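Skesent Refreshment Services, 30 September 2021

1/6 Skesent reminds all staff at the Tallum and Robles buildings of the standing arrangements for milk and mugs at the coffee points.

2/6 Milk is delivered by 9 each morning. Each coffee point may hold up to 6 cartons at a time.

3/6 Mugs go back on the rack upside down. Cartons are to be closed before they are put away.

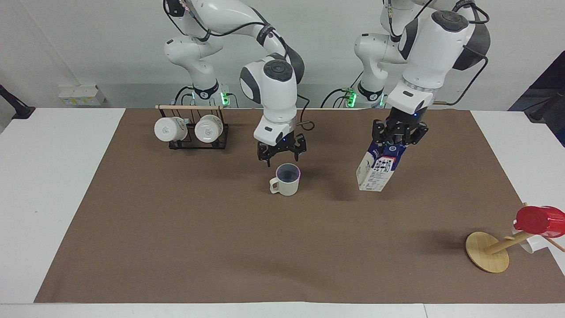

Milk carton in both views; mugs and rack in both. 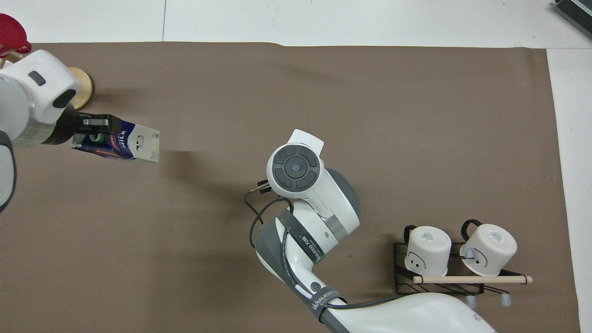 4/6 Opened cartons are to be marked with the day of opening and returned to the refrigerator promptly.

5/6 Empty cartons should be rinsed, flattened and placed in the paper and carton bin. Please do not leave them in the sink.

6/6 Requests for additional mugs or a second rack may be made to the Zemberg service desk, extension 959.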